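Moved my oats and dry goods over to a new routine in September. A few notes, since a couple of people in the building asked.

I used to buy breakfast grain in the small boxes. Now I buy from the bulk bins at Raju and split it up at home. 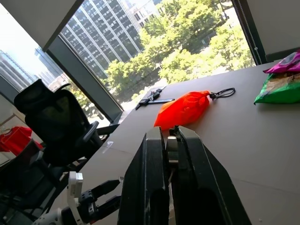
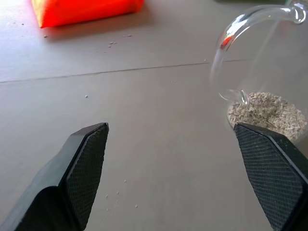 Cotside Pantry Club
Posts by members, replies open

1/ The bulk price is lower, but only if you eat what you buy. I threw out a whole bag last winter. It had gone stale at the back of a shelf.

2/ Write the date on everything. Masking tape and a pen work fine. I put the tape on the side of the jar so it stays readable when jars are stacked.

3/ Rolled oats keep well in a cool cupboard. Brown rice goes off sooner than white, so I buy less of it.

4/ Check the jar weight before you go. Raju takes it off at the register if you ask first. They won't do it once the item is scanned.

5/ The Hillby store has bins too, but the lids don't close all the way. I stopped buying nuts there.

6/ The Bernix price list link in the club post gives a 404. I wrote to them on Sunday. If anyone has a saved copy, please reply with it.

7/ For people who cook for one: 2 jars of grain is plenty. Finish one before you open the other.

8/ If you see moths, empty the whole shelf and wipe it down. Flour goes in the freezer for a few days before it goes back.

9/ Next shelf is beans. I still have a bag of split peas to use up, so it will be soup for a while.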